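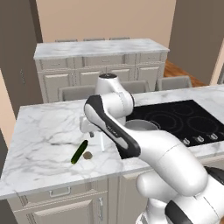

Week 5: Song form and texture in extreme metal

Reading for this session: course pack, pages 70 to 84. Bring headphones to the lab.

Last week we covered tuning and the power chord. This week we look at how longer songs are put together when there is no chorus to come back to. Most of you will be used to hearing verse, chorus, verse, chorus, bridge. A lot of black and death metal works by riff order instead, and you need a different way of writing it down.

Riff charts

Give each riff a letter the first time it appears. If it comes back with a change in the drums only, keep the letter and add a number (A1, A2). If the pitches change, it gets a new letter. Note the bar count under each one. Don't worry about lyrics at this stage.

The first listening example is "Idahosa" by Ernano. The chart opens A A1 B A1 C, and C then runs for far longer than anything before it. The tempo marking in the transcription is 177, but the guitars move at half that speed from the second B onward. Listen for the point where the snare drops out and the tremolo picking carries on alone.
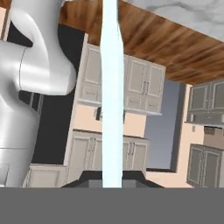 Tremolo picking and blast beats

Tremolo picking is the fast repetition of a single note or chord with alternate strokes. On its own it can sound nearly static. The ear picks up the slow melody on top, and the speed becomes a kind of grain underneath. The blast beat does something similar for the drums - kick and snare alternate or land together so quickly that you stop hearing separate hits.

Compare this with the middle section of Bonivham's "Odatia." The kick drum is slower there and the bass guitar has its own line, which you can follow most easily in the left channel. Lilla Orbán's article in the course pack calls this "open texture" and we will use her term.

Production

Two points for the quiz. First, a thin guitar sound is usually a choice made at the amp and in the mix, with the low mids pulled down. Second, reverb on the vocal pushes it back to the same depth as the guitars, so it reads as another layer. The Ernano record does both. The Bonivham record does neither, and the vocal sits well in front.
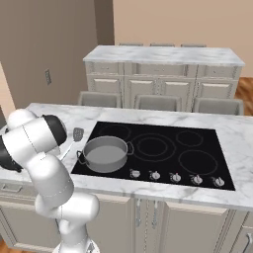
Fig. 2. Kitchen island with cooktop and robotic arm.

Assignment

Choose one track longer than 466 seconds from the listening list. Make a full riff chart and write a commentary of no more than 2,000 words. Cover these points:

- how many different riffs there are, and which ones return
- where the texture opens or closes, with timings
- one production choice and its effect on a single passage

Use minutes and seconds for all timings. Charts can be handwritten if they are legible - scan them as one file.

Due February 16, 2018, by 5 p.m. in the department office or through the course page.

Next week: keyboards and acoustic introductions. Read the second half of the Orbán article.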